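The Week the Left Arm Wouldn't Let Go

So I promised a post about the gripper thing and then went quiet, because for most of last week I didn't have an answer and I was too grumpy to write. I have one now. Well, I have most of one.

If you're new, I spend my working days at Heddale with a pair of arms bolted to a table, teaching them to pick things up and put them in other things. It's tidying, basically. I have a job that consists of making a mess and then waiting for a machine to clean it up slowly.

Wednesday, a little after lunch, I was running the sorting routine for what the log says was run 109 of that batch. The left arm picked up a foam block, moved it over the drop spot, and then just stayed there. The software said the gripper was open. The gripper was very much not open. And since the software believed it was open, it went ahead and did the next thing on its list, which was to drive down to the table for the next object, still holding the first one.

Foam block meets table. Foam squishes, no big deal. Except the arm was expecting to stop at one height and it had a couple of inches of extra stuff in its fist, so it kept pushing until the force limit tripped. The whole arm shuddered and locked. I hit the stop button anyway, pretty hard, and then stood there with my heart going like I'd stepped off a curb without looking.

Nothing was broken! I want to say that up front because my mom reads this. But I've been thinking about it ever since, because on another day the thing in that hand could have been something a lot less friendly than foam.

My first theory was the cable. It's always the cable. The wrist on these turns a lot, and the gripper cable runs along with it, and we've had two of them go bad since July. I swapped it. Ran the same routine all afternoon, lovely, no trouble, went home feeling smug. Next morning it did it again before my coffee was cool enough to drink.

Second theory, and I'm a little embarrassed by how long I hung on to this one, was that the fingers were sticking. Some of our stuff is grippy. Foam, rubber, anything a bit tacky. I cleaned the finger pads, then cleaned them again with the good wipes, then took them off completely and put on the spare set from the Ekthorpe box. Same fault. Clem Waaka walked past while I had screws all over a paper towel and said, "Did you check what it's telling you?" and kept walking. Clem is like that.

What it's telling you is the part I'd skipped. The gripper sends back a position number all the time, and our code (which I wrote, so no hiding) looks at that number to decide whether the hand is open or closed. I'd been looking at the final answer, the little word "open" on my screen, and never the number underneath. So I turned on the raw log and let it run.

When the hand really was open, the number was what you'd expect. When it was stuck shut, the number was 2,156. Every single time, and not moving at all, not even the tiny jitter you get from a real reading. It was a stale value, the last good one from before the gripper quit talking. The connection would drop for a moment, the close would stay closed, the open command would vanish into nowhere, and my code would happily read the old number and say yep, open, carry on.

So that's two problems. One is the dropout, which is a hardware thing, and Mudassar Minhas found it in roughly ten minutes once I finally asked him (ugh). There's a small connector inside the tool mount on the left arm and one pin wasn't seated. It'd hold fine until the wrist rolled past a certain angle, and then it wouldn't. My new cable was plugged into the other end of a bad joint.

The other problem is mine. The code should never have trusted a number without checking how old it was.
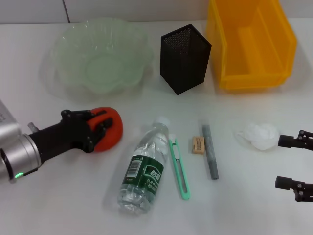

The fix for that turned out to be pretty small. Every reading now gets an age, and if it's too old the arm stops where it is and complains until a person comes over. No next step, no guessing. I also made it check that the hand is really open before it's allowed to go down toward the table, using two separate signals that have to agree. It makes the whole thing a hair slower and I don't care.

The bigger argument was over what the arm should do with whatever it's holding when the connection drops. I said hold on, always. Citlali Arriaga said that's fine for a block and not so fine if what it's holding is somebody's sleeve, and you'd want a way to get it loose without power. She's right, and I had no good answer. We've got a manual release on the gripper, but you need a hex key to get at it, and on Thursday I timed myself finding the hex key. I'm not going to share that number. There's one on a string next to the stop button now.

We also changed the house rule on blades. Anything sharp stays closed, taped if it can be, and hands stay off the table while either arm has power, even if it looks like it's only sitting there. It was sort of a rule before. I'd gotten lazy with it, reaching in to nudge stuff between runs, and I suspect I'm not the only one.

Since the pin got reseated I've had 13 long sessions with no dropouts. I also pulled the plug on the gripper on purpose a bunch of times, mid-grab, to see what the new code would do. It froze and beeped at me each time, which was weirdly satisfying.

Still on the list: the right arm has the same tool mount, so it needs to come apart too, and I'd like to know why the connector got loose to begin with. Mudassar thinks vibration. I think it might have been me, back when we moved the table. I'll open it up next week and let you know what I find.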